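Clulley H4 hand pair: product page and safety notice

Part: H4 hand, left and right, with wrist coupling
Supplier: Burnel
Status: on sale, with restrictions (see notice)
Notice issued: 3 Jul 2022

General

The H4 is a jointed hand for table-top handling work on two-arm machines. It fits the Cornance forearm through a metal wrist coupling and takes power and signals from a single cable. Rated load per hand is 350 g. Service interval is 1,000 hours.

Safety notice: thumb fails to release

On units with wrist firmware 827, the thumb may stay closed after a stop command. The fingers open as normal and the controller reports the hand as open. An object held between thumb and palm is kept under load until power is removed.

The fault was found during plate and toy food handling at the Meredith test bench. It has been traced to a position sensor offset that is lost when the cable connector at the wrist moves under strain. A restart clears the warning light but does not restore the offset.

Hands supplied from October onwards have a locking connector and are not affected.

Checks before use

1. Remove power at the main switch. Do not rely on the stop button. Check that each cable has enough slack at the wrist for the full turn of the joint.

2. Restore power and send both hands to the rest position, palms down on the table and fingers pointing away from the machine. Keep the space between the hands clear. Objects for the task may stay to the outer side of each hand.
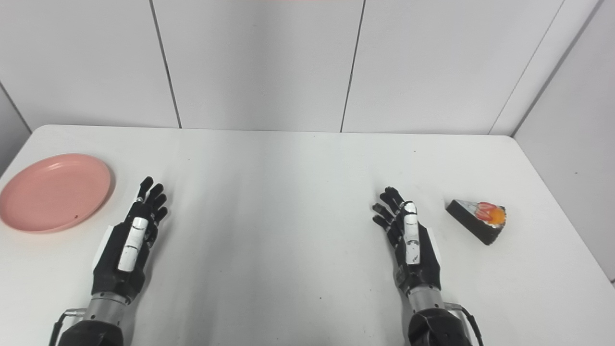

3. Run the thumb test from the service menu. Reject any hand that reads above 55 on the offset scale.

If a thumb is stuck

Remove power before touching the hand. Do not pull the object free. Turn the manual release screw until the thumb moves by hand, then tag the unit and return it to Burnel with its cable attached.

Spares

Locking connector kit, left or right
Wrist cable
Thumb sensor, supplied calibrated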